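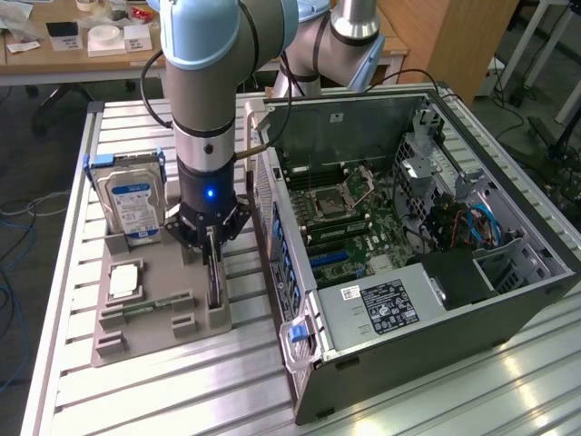
Ticket: shared printer drops off the network
Site: Kirham office, upper floor
Status: resolved

The Zakico printer goes offline after 2 hours idle. Print jobs sit in the queue at 100 per cent and never come out. Turned sleep mode off, no change. Router log shows the address being handed to another device.

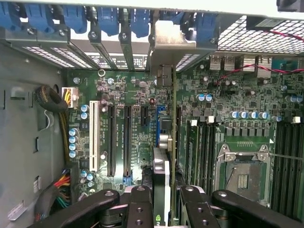 Which setting fixed it?
A reserved address for the printer on the router. Left running for 6 hours, 4 test pages printed. Closed in February.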